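Shoe stuff again, sorry, quick one

October 24, 2023

OK writing this on my lunch so it'll be choppy. The Zesberg x Bristow trail shoe finally showed up. Ordered in July. Yes, July. Two shipping emails, one delay email, then nothing, then a box on the step.

If you missed it, Bristow is the little outdoor label that does the waxed jackets and the hats with the too-long brim. Zesberg makes the shoe. They'd done one together before, an all-gray thing I skipped and then regretted for most of a winter. So when the new one got announced I had my card out before I'd looked at the colors properly.

Colors. Moss green mesh on the upper, a sort of oatmeal suede around the toe and heel, burnt orange on the pull tab and the lace tips. Gum outsole. On the site the moss looked closer to olive. In hand it's greener, and I think better, but if you bought it to go with your olive Bristow jacket they will not match. They'll look like you tried to match them. Wear something else.

Sizing first, that's what everyone emails me about. Went true to size. Toe box is roomy, heel is snug, midfoot a bit loose until you really crank the laces. If you're between sizes go down. I normally wear a thick sock and there was still space at the front.

The laces are bad. Flat, waxy, come undone by the end of the block. Swapped them for a pair from an old Hultton boot and it's a different shoe. There's a second set in the box, same laces in orange, same problem. Why ship two sets of a lace that doesn't stay tied.

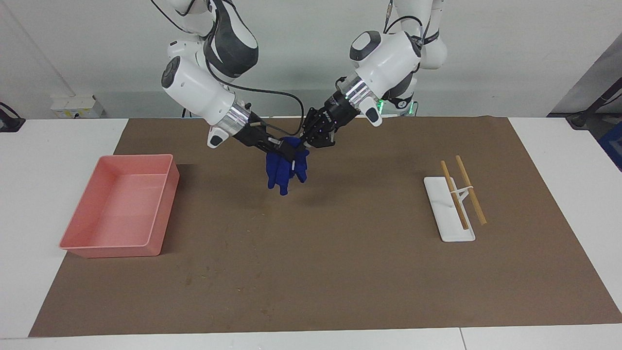 Hultton has a capsule out too, and I meant to give it a whole post and won't get to it. So, short version. Four pieces, an anorak, a fleece, a beanie, and gloves. The anorak is the one everybody wants and it sold out in my size before I got the page to load. The fleece is boxy in a good way, short in the body, the collar stands up on its own. Skip the beanie. The gloves I went back and forth on for days, as I already own too many, but I keep coming back to dark blue. A glove in that shade like the one up there, all crumpled, is pretty much how mine live from now until spring, balled up in a coat pocket, and the color forgives a lot. Black shows every bit of lint. Tan looks great for a week. Dark blue just goes with whatever and you stop thinking about it. So I bought the gloves. They were 40 dollars which is too much, and then there was a code for 10 percent off that I found the next morning. Naturally.

Fit on those, since I know someone will ask. Long fingers, narrow palm. I have the opposite hand. They're fine.

Back to the shoe. I've done two proper walks in it plus a bunch of errands. First walk was the river path, mostly flat, some gravel. Comfortable right away, no break in. Second was up the hill behind the reservoir after it rained and that's where I have notes. Grip going up, great. Coming down on the muddy bit, less great, the lugs fill up and then you're basically on skis. To be fair it's a fashion trail shoe. I know that. Zesberg knows that. But it does say trail on the tongue so I'm allowed to complain.

The suede. I sprayed it before wearing, two coats, left it overnight. Still picked up a dark line along the outside edge from the wet grass and it hasn't brushed out. Doesn't bother me much, I like them a little beat up. If it would bother you maybe wait for the all-mesh version, there's supposed to be one in spring. I have no inside info there, it was on the little card that comes in the box.

Speaking of the box. Nice box! Heavy lid, orange inside, printed tissue. I keep telling myself I'll stop saving boxes. There's a stack of them in the hall closet that goes past my waist and I can't get at the vacuum anymore. This one's going on top.

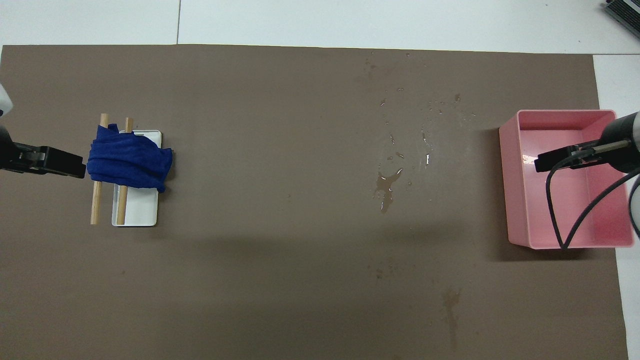 White tray on the left of the mat, bare white tabletop showing at the back.

Okay prices, quickly. The shoe was 50 more than the regular Zesberg trail model. Are you getting 50 dollars of anything extra? You're getting suede where there'd normally be plastic, the gum sole, the tab, the Bristow logo on the heel which is small and stitched and I do like it. The foam is the same foam. The last is the same last as far as I can tell, and I own the regular one so I put them side by side on the kitchen floor and pressed on both with my thumb like an idiot. Same. So you're paying for looks. I paid for looks. I'm fine with it today, ask me when the credit card bill lands.

Resale people, I can't help you. I saw a pair listed at double already and I saw another sitting unsold for 20 over retail. Don't know what that means. I don't sell mine, I wear them till the heel goes and then they become gardening shoes.

Other things I've been looking at and not buying:

Karunaratne did a low canvas sneaker with a rope sole edge. Very pretty, completely wrong time of year. Cream and brick red. If it's still around when it's warm I'm in trouble.

The Bristow vest in the same moss as the shoe mesh. That one WOULD match. Too matchy? Probably. It's in my cart. It's been in my cart since the weekend.

Hultton socks, the ribbed ones. They went up in price again and got thinner. I've stopped recommending them, a couple of you wrote to say yours went through at the heel and mine did too, same spot.

Couple answers to stuff from the last post. Yes the gray Zesbergs run smaller than these, go up half. No I haven't tried machine washing them, please don't, take the insole out and do it by hand with dish soap and an old toothbrush. The jacket in my last outfit photo is an old Bristow, the one with the corduroy collar, they don't make it now but it comes up secondhand if you're patient. The pants were thrifted and have no label so I can't tell you anything there, sorry to the three people who asked.

Also somebody wanted a side by side of all my trail shoes ranked. I'll do it, just need a dry day and some daylight, and it's dark by the time I get home at the moment. Maybe over the holiday.

Verdict on the collab, if you want one. Buy it if you like the color. Don't buy it for hiking. Change teh laces the minute you open the box, and spray the suede even though it only sort of works. I'd give it a solid B, B plus with the Hultton laces in.

Gotta run, lunch was over ten minutes ago. Will add on-foot pics when I've cleaned the mud off.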